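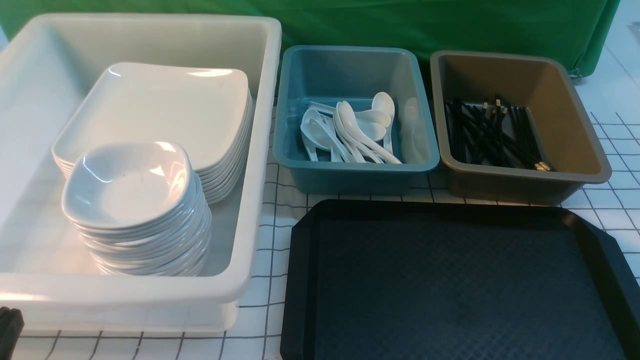

Drevthorpe, January

About the Clarkgate Table Store

We lend out tableware. White square plates, white square bowls, soup spoons, and the tubs to carry them in - that's most of what we do, and we really do love doing it!

The store is part of Clarkgate School of Catering, and it began with a soup lunch. One winter the first-year students cooked for their families, and with an hour to go we found we had plenty of soup and hardly anything to put it in. People ate from mugs, from measuring jugs, and in one case from a gravy boat. It was a great lunch. It also made us think that every hall and club in Drevthorpe must run into the same trouble a few times a year, so we bought a good run of matching dishes for the school and opened the cupboard to everyone else.

That was 18 years ago. We now lend to 45 groups in Drevthorpe and out along the valley as far as Plodangate: choirs, allotment clubs, reading circles, a rowing club that gets through an astonishing amount of chowder. Some of them come once a year and some come so often that they know the shelves better than our new students do.

Why square?

We get asked this a lot. Round plates are easier to find, and our first ones were round. Then a teacher came back from a sale at the old Van Dijk tearooms with a carload of square ones, and we were won over in an afternoon. They sit neatly side by side on a narrow table, the raised rim keeps sauce where it belongs, and the rounded corners are kind to dish towels. The bowls are the same shape, only smaller and deeper set, and they nest so closely that a tall stack takes up very little room. Put a bowl on a plate, add a spoon and a piece of bread, and you've got a place setting that looks good in any hall with any tablecloth (or none).

The spoons are the short-handled, flat-bottomed kind. Children like them, and so do people whose hands get tired. They're light to carry, too. We do lose a few every year, and we suspect they're living happily in kitchen drawers all over town. If you find one in yours, we'd love to have it back.

How we pack

Packing is the first thing our students learn here, before knives and before stock. Plates and bowls share the big white bin, each in a stack of their own, with the plates at the back and the bowls in front. Spoons go in the small teal tub. We don't line them up, we just drop them in a pile and get on with the next thing.

It sounds simple, and it is, but there's a knack to lowering a stack of bowls into a bin without a clatter. Students practice it in pairs. By the end of the first term the packing room is a surprisingly quiet place, and we're proud of that!
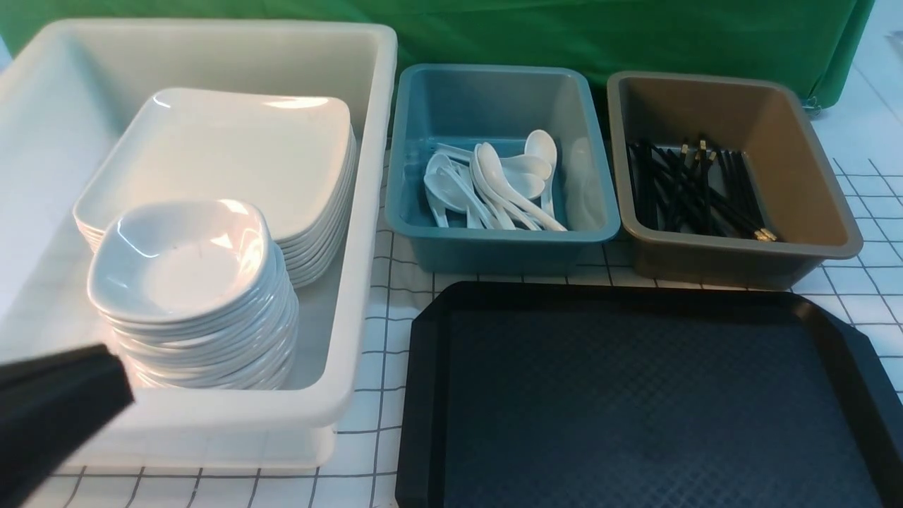
Borrowing from us

Come to the side door on Clarkgate between 3 and 6 in the afternoon during term. Tell us how many people you're feeding and what's on the menu, and we'll work out the rest with you. Soup and stew are easy. If you're serving a roast, say so early, as you may want extra plates for the vegetables.

You can keep a set for up to 3 nights. Please bring it back rinsed and dry, with the spoons in their own tub. We wash everything again ourselves, so don't worry about making it perfect. If something gets chipped, leave it out of the stack and hand it to us separately. There's no charge for an honest breakage - we cook for a living and we've all dropped things.

Clubs and community groups in Drevthorpe borrow for free. Private parties pay a small fee, and all of it goes toward new dishes and the students' spring supper.

Come and see us

The packing room is open to visitors whenever the side door is. Students are usually in there, the kettle is usually on, and somebody will be glad to show you the shelves. If there's a soup on the stove next door, ask to try it. The leek and barley is very good.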